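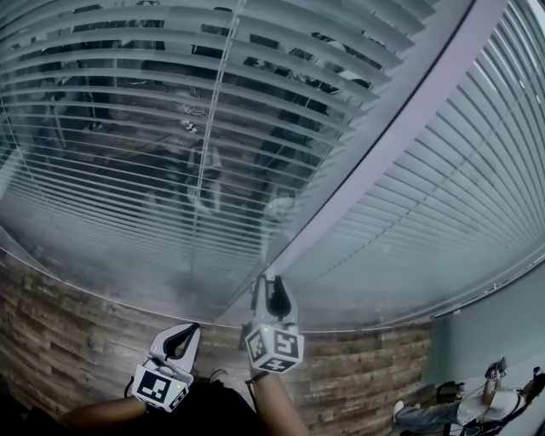
Lagman Handheld Capture Group, Vovmont

Equipment / Data capture / Gestodon pair

Posted in November by the Lagman equipment desk

The Gestodon is a two-handed demonstration set. The operator holds one white gripper in each hand, and each gripper carries a cube printed with black-and-white square markers. Finger opening is logged on the unit. Wrist pose is estimated from the cubes and the head camera, then merged in the Draravau software.

Glass and striped backgrounds were the main concern for this release. Horizontal blinds give the detector many false edges, and a pane can return a second copy of a cube. We recorded 2,262 demonstrations at indoor glazing and ran them through the old and new trackers. Mean loss of pose per demonstration fell from 53 frames to 30. Most of the remaining losses happen when one forearm covers the other cube.

Policies trained on the cleaned set have not yet been tested on an arm. The figures apply to tracking only.

Supplied: two grippers with cubes fitted, cables, calibration board, Draravau licence. Spare finger pads are ordered separately. Loan period is 7 days. Recalibrate after any knock to a cube, and check that both indicator lights are green before recording.

7 shares | 0 comments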